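Ona Möbel, Thread, weil ich sauer bin

Schrank bestellt am May 8, 2023. Lieferung "voraussichtlich August". August!! für 393 Euro

Hotline von Skutley (die fahren für Ona aus) - 95 Minuten Warteschleife, dann aufgelegt

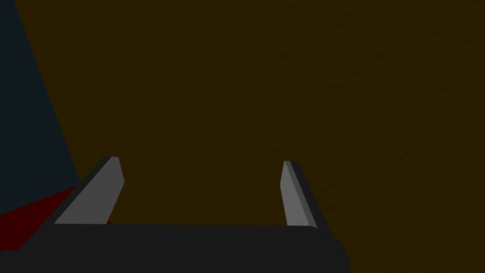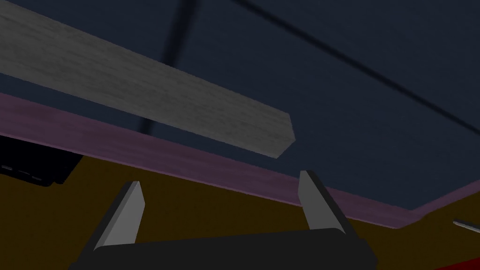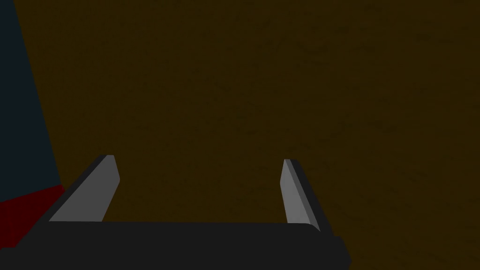 Zweiter Versuch: angeblich fehlen 4 Scharniere im Lager. Deshalb steht der ganze Schrank rum?? Stornieren kostet fast 111 Euro, steht wohl in den AGB

Klamotten solange im Koffer. Hat jemand Erfahrng mit Prindora? Sengar liefert nicht zu uns hoch

Edit: nein, abholen geht auch nich, hab gefragt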